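The Long Wait for the Clelham Ferry

By Tzu-hsuan Wu

The ticket window at Clelham opens at six, and by then there is usually a line. People bring coffee in jars and sit on the low wall by the ramp. The boat to Lendenwood takes 29 minutes when the river is calm. The drive by way of the bridge takes an hour and a half, so most people wait for the boat.

It has run with few breaks since Manaia Waaka's grandfather bought a flat-bottomed barge and put a truck engine in it. The present boat, the Cosora, holds 60 passengers and a handful of cars. She was built for a lake, and she rolls a bit in spring when the water is high. Waaka has been her captain for most of his working life. He keeps the log himself, in pencil, and he will show it to anyone who asks.

Last year the county put the route up for review. The bridge had been widened, and the thinking was that traffic would move there on its own. Some of it did. The bakery trucks went over to the bridge within a month, and so did the fuel deliveries. But the foot passengers stayed. These are mostly people who work at the Lendenwood clinic or the cannery, plus the high school students, who get a pass that costs less than a bus fare.

I rode the early boat for most of May. The cabin has a heater that works on one side, and the regulars know which benches to take. There is a rack of old paperbacks by the door. A woman in a cannery jacket did her mending every morning and put it away as we passed the second buoy. Talk was mainly about the price of the pass, and about the new dock.

The dock is the real problem. The one on the Clelham side was rebuilt after the flood, but the Lendenwood side still stands on its old timber posts. An inspector from the county looked at it in winter and gave it three more years, with no cars over a certain weight. Replacing it would cost more than the boat is worth. Jurić, the yard upriver that does the Cosora's repairs, has offered to build a floating dock for less, using steel sections it already has in stock. The county has not said yes or no.

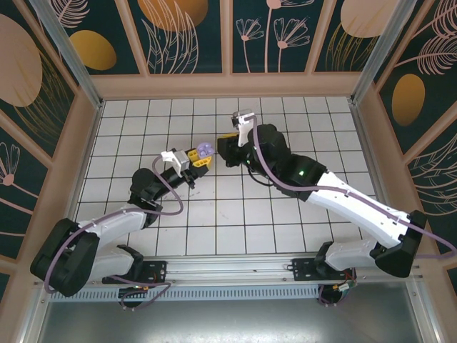

Zorica Petek thinks a floating dock would be a mistake. The river drops too far in August, she told me, and the ramp would end up so steep that older riders would need help getting off. She would sooner see the timber posts replaced a few at a time, starting at the deep end, even if that meant shutting down for part of each winter. She has taken the boat to work for most of her adult life and keeps a folder of letters on the subject.

Zorica Jurić, at the yard, has heard this before. Her answer is a longer ramp with a hinge in the middle, and she has a drawing of it on the office wall. It would reach well past the low-water mark. It would also take up part of the beach where people launch rowboats in summer, and that has started an argument of its own.

There was a public meeting in the school gym, and it ran late. The petition to keep the ferry had 708 names on it, and it was left on a table by the door so more people could sign on the way out. Todor Vasić, speaking for the county, said the route would stay open until a decision was made on the dock. He did not say when that would be. Somebody asked if the pass would go up in the meantime, and he said it might.

Waaka did not go to the meeting. He had the late run that night, and there was nobody to take it for him. Finding crew is another worry. His deckhand leaves in the fall for a job on the coast, and a replacement needs a license that takes most of a year to get.

For now the schedule is the same as last summer's. The first boat leaves Clelham at half past six, and the last one comes back from Lendenwood at nine. Cars should be in line early, and bicycles ride free.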